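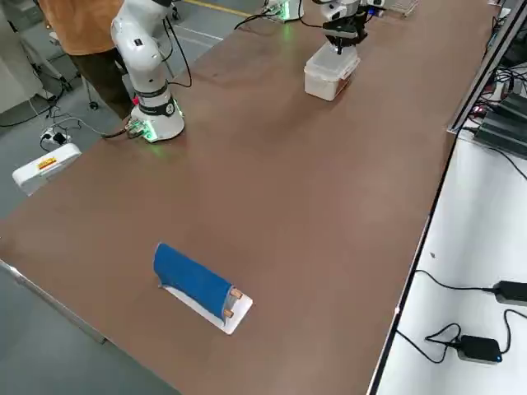
Atif Butt
Fabric room and alterations, Drundon Community Theater, Claltwood
2025-05-05

Good morning from the big brown table! I promised a few of you a thread on how I fold fabric for the shelves, and then I put it off, and then I put it off some more, so let's do it properly today with the shiny blue laid over its board. Get yourself a coffee. I do go on.

First, why a board at all. For years I folded everything into squares and stacked the squares, the way my mother stacked towels, and it looked lovely for one afternoon. Then somebody would want the piece at the bottom. You know the rest.

With a board inside, a length of fabric behaves like a book. It stands up, it has a spine, and you can pull one out and leave its neighbors alone. I first saw it done at Stemar, the fabric shop on the corner by the bus station, where they have always kept their remnants that way, and I must have bought three yards of something I didn't need just so I could stand there and watch.

The board wants to be flat, stiff and pale. Flat and stiff you can guess. Pale is for your own sanity, since a dark board disappears under dark cloth and you end up patting around to find out where your edge is. White under blue, you can tell where you are from across the room.

It also wants smooth corners. If yours came from a craft store, run a thumb around each corner before you start, and if it catches your skin it will certainly catch a fine weave. A little strip of tape folded over the corner cures it. I do all of mine the day I bring them home, with the radio on.

Size! Everybody asks about size. Measure your shelf first, the depth and the height, and take a good inch off both. Please don't do what I did, which was buy a big stack of boards that fit the old shelves beautifully the same week we got the new shelves.

Now the blue. A smooth cloth with a bit of shine is the one people complain about most, and I understand completely. You fold it, you turn your back, and it has unfolded itself and is thinking about the floor. Cotton stays where you put it. Wool practically thanks you.

What helps is not pressing it. I know that sounds backwards. If you smack a slippery cloth down flat, the layers slide over each other. If you let it keep some roundness, a soft roll along the length of the board, the layers sort of hug and stay put while you decide what to do next.

So that's how I like to begin. Lay the board down at whatever angle suits your arms (mine is never square to the table, I have a bad shoulder and I stopped apologizing to it a long time ago) and lay the cloth along it lengthwise with a big loose fold. Leave it like that for a minute. Walk around. Look at it from the other side.

The looking matters more than you'd think. A shiny cloth shows you everything in its folds, the dark parts go darker and any line that isn't supposed to be there jumps right out. If I see a pull or a stain, I'd much prefer to meet it now than in November with an actor standing in front of me in his socks.

After that you wrap. Find the selvage, line it up with one long side of the board, and turn the board over and over into the cloth. Turn the board, don't drag the cloth. Dragging is how you get a nice neat outside and a twisted mess within, and I speak as a man who has unwrapped a good many twisted messes, most of them mine.

Keep your hands wide apart. Two flat palms, one near each end. If you hold it in the middle the ends flare out like a bow tie and then the thing won't stand up next to its friends.

When you get to the tail, tuck the raw edge under by a couple of inches so there's a clean fold facing out. Then pin. For smooth fabrics I use fine glass-head pins, through the top layers only, up near the selvage where a hole won't matter. Clips are fine too, the little sewing ones, though if you leave them on all winter they leave teeth marks. Ask me about the green velvet some time. Or please don't.

Label before you shelve it. I'm begging you. A slip of paper with the yardage, the width, what you believe it's made of, and where it came from. "What you believe" is doing a lot of work there, I grant you. If it was donated and I don't know, I write "don't know", and I've been grateful to myself for that more than once when somebody wanted to put a piece in a hot wash.

A word about the table, because I got three messages about tables last time. Get the largest smooth surface you can live with. Brown suits me fine, I like a warm color to work on, it's easy on the eyes under the overhead lights and both pale and bright cloths show up on it. Wipe it first, always, and let it dry all the way before any fabric goes near it. I keep one cloth for that and nothing else.

And run your hand over the surface after you wipe. You are feeling for the crumb, the pin, the tiny dab of dried glue. Shiny fabric will find it before you do.

Boxes next! I'm very fond of a frosted plastic box with a lid. A fully clear one shows you every tangle inside it, and a solid one might as well be a locked door, but with the frosted kind you get a hint of shapes through the side and usually the hint is enough to tell you whether you've picked up the right one.

What goes in a box and what goes on a board? My rule in our fabric room is that anything over a yard gets a board, and anything under goes in a box with others of its kind. Trims get their own box. Zippers get their own box. Elastic gets its own box and a stern talking-to, it's always trying to tie itself to something.

Put the lid on while you work, even if you'll be back in there in a minute. I picked up that habit after an elbow, a box of hooks and eyes, and a very long evening.

Somebody asked me last week whether you should store by color or by type. I went back and forth on this for ages. Color looks gorgeous and everyone who walks in says so. But when a designer comes to me, she says "I need something that moves" and hardly ever "I need something blue", so we went to type first and color within type. The blue will go in with the slinky things, between a gray and a sort of dull plum.

If you sew at home for yourself and nobody else, do it by color and enjoy it! It's your closet. I have a cousin who sorts hers by which project she feels guilty about and she can find anything in there.

We followed the Pitkänen system for a while, if any of you remember it, the one with the hanging cards and the colored dots. I liked the cards very much. I still use the cards. The dots fell off onto the floor and I was peeling them from the soles of my shoes until spring, so that was the end of the dots.

On folding lines: if a piece is going to sit for a long time, take it off the board twice a year and wrap it again starting from the other end. The creases land in new places that way. I do ours before the winter show and again when the season finishes, and it's a nice quiet job, you get to say hello to everything.

And keep the shelf out of the sun. Our window side used to hold the blues and purples and you could see on each one exactly how far it had been sticking out. One of them became a very convincing old curtain in a ghost play, so it had its moment.

Last one, I think. You don't have to do the whole stash. The first time I tried, I pulled every piece out at once and couldn't get to the door. Do 5 pieces with your coffee, put them up, and go have your day. There'll be 5 more tomorrow.

Okay, not quite last. Several of you want to know if foam core works as a board. It does, for light fabrics. For anything heavy it bows in the middle after a few months. Stemar will sometimes give you the empty bolt centers if you ask nicely at the counter and aren't in a hurry, and you can trim those down with a good utility knife and a metal ruler.

I'll do trims next, and then the zipper box, if I can face it. If you have a better way with slippery cloth please tell me in the replies, I read all of them, though I'm slow - I answer in the evenings with my glasses pushed up on my head, looking for my glasses.

418 likes 98 replies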